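Drosby

Drosby is a small seaside resort on the eastern side of the bay, 30 kilometres by road from Estport. It has 600 permanent residents, and this number grows several times in the summer months. The economy depends mostly on tourism, with some fishing and boat repair.

History

The village was known only to fishermen until the ferry line from Estport was opened. The first guest house, the Manninen, was built near the pier and is still in business under the same name.

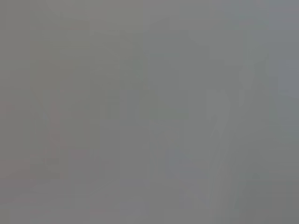 It had at first only two rooms for visitors, and meals were taken together with the family. Later a new wing was added, and the house can now receive 100 guests. Most of the other lodgings in Drosby are rented cottages – many of them stand along the old road to Ovley.

Tourism

The season lasts from May to September. Visitors come for the long sand beach, the bathing huts and the coastal path, which continues to Ovley. In December a small market is held at the pier, and the ferry then makes an extra evening crossing.
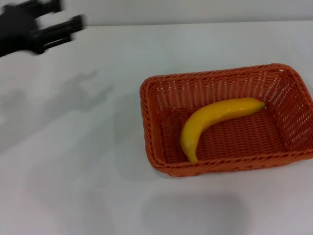
According to one hotel keeper in Ovley, the winter market brings more overnight guests than the whole of May, and the extra ferry should also run in November. The ferry company has not changed the timetable so far.

Transport

The ferry from Estport takes 2 hours. Buses to Ovley leave from the square behind the pier.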